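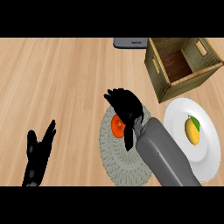 Wolener Simulation Tools / Product Group, Hand and Arm Team
Gallery: Tabletop Fruit Pack

The Tabletop Fruit Pack is an add-on for our two-arm simulator. It gives you a plank floor, a set of household objects and a pair of arms with multi-fingered hands, ready to load and run. Customers use it to try out grasping code before they book time on real hardware. The render on this page comes from the pack at its default light setting, with no retouching.

Right hand at the orange
The fingers curl over the top of the fruit, and one reaches straight down past its side to the mat. We render the hands almost black by default. If you need to see the finger joints more clearly, switch the hand material to "light" in the display menu. The physics are the same in both.

Left hand on standby
It stays over the bare floor with the palm forward and the fingers up, thumb out to the side. This is the parked pose. You can change it in the start file, and many of the people who tested the pack did so on their first day. Pádraig Phelan set the parked pose so that the left arm stays clear of the mat while the right one works.

Woven mat
Gray and beige, with a braided, loop-like surface. The mat has its own friction value, separate from the floor. Fruit that rolls easily on the planks slows down on the mat, and code tuned on one will often miss on the other. Run both before you trust a result.

Lemon on a plate
The lemon comes with its leaf attached. The leaf is a separate collision shape and can be turned off. Siobhán Sheehan modeled the plate with a wide rim and a shallow center, so a hand coming in low will touch the rim first. The contact log lists rim and center separately.

Slatted crate
Open at the top, with handle cutouts in the walls. The crate can be used as a drop target or picked up by the cutouts with both hands. The two-handed lift is the hardest task in the pack and we do not recommend starting there.

What you get
The license covers 2 workstations. The pack includes 11 starter tasks and 1000 saved start positions, which can be played in order or shuffled. The part number is 3739. It needs the current version of the simulator and will not load in the older one.

Known issues
With the hands set to black, fine detail is lost in small renders. Export at full size if you plan to print.
The wide view keeps its black bars at top and bottom when exported. Choose "fill" to remove them, and expect to lose a little at the sides.
Resetting a task while a hand is in contact with the fruit can make the fruit jump. Open the hand first. A fix is planned for November.

Credits
Objects and materials: Siobhán Sheehan
Arm and hand setup: Pádraig Phelan
Starter tasks: Wycliffe Nyamweya
Questions about licenses go to Bienvenido Sebastian at the product desk.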